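MEDIA RELEASE

June 29, 2024

Tenants' group questions "one basket, one cabinet" claims for small bedrooms

The Sutton Renters' Network has today put out its response to the Ikau Small Rooms Guide, the tidying booklet now being handed to new tenants across Sutton. The network's view is that the guide promises a good deal more than a basket and a bedside cabinet can deliver.

The guide says a tenant can "take back the floor" of a small bedroom in 20 minutes by following two rules. Everything loose goes into one open basket. Everything in the basket then goes into, or on top of, one low cabinet. It makes no mention of wardrobes, of shelves, or of the fact that a lot of the smaller units have the laundry machines in the bedroom as well.
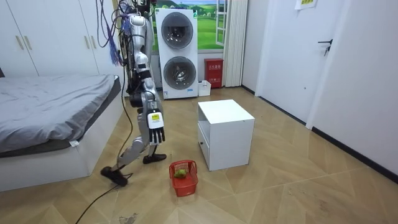

That last point matters to renters. Once a stacked washer and dryer is standing against the back wall, the free wall in a small bedroom shrinks fast, and furniture starts creeping out into the middle of the room. A cabinet parked there takes up the very floor the guide says it will give back. The booklet's sample floor plan gets around this by leaving the laundry out altogether.

The network also has doubts about the furniture the guide favours. A cube nightstand with an open cubby and one shallow drawer is handy for a phone charger, a book and a pair of glasses. It won't hold winter bedding, and it won't hold the contents of a full basket, whatever colour the basket is. The guide's own shopping list puts the pair at $79, a fair price for a nightstand and a steep one for a storage system.

Open baskets get a partial pass. They are light, they're easy to move, and a plastic one with lattice sides can be rinsed out in the shower. But a basket kept on the floor is still something on the floor - and one that gets left there with a single thing in it, waiting to be put away, is the kind of clutter the guide is meant to cure.

Then there is the floor itself. The guide tells tenants to "slide furniture freely" while they sort. Sutton tenants pay for marks on floors at the end of a lease, and the network's advice is to lift a cabinet, or put felt under it, and to take dated photos of any scuffs before moving a thing.
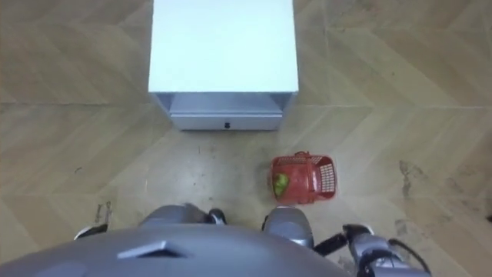 Áine Egan disagrees with much of this, and asked that her view be included. She said the guide had got her to clear a bedroom she had been ignoring since September, that she never took the 20 minutes literally, and that "a basket you can see into beats a drawer you never open". She did agree that the line about sliding furniture should go.

The network accepts that some people will find the guide useful. It would still like to see the testing behind the 20-minute figure, which the booklet credits only to "home trials". Nearly 1,000 copies have been handed out so far, and a second printing is planned.

The network is asking for three changes before then: a floor plan with the laundry machines drawn in, a warning about floor damage, and the removal of the word "guaranteed" from the back cover.

Printed copies of the network's response are free to Sutton tenants while they last.

ENDS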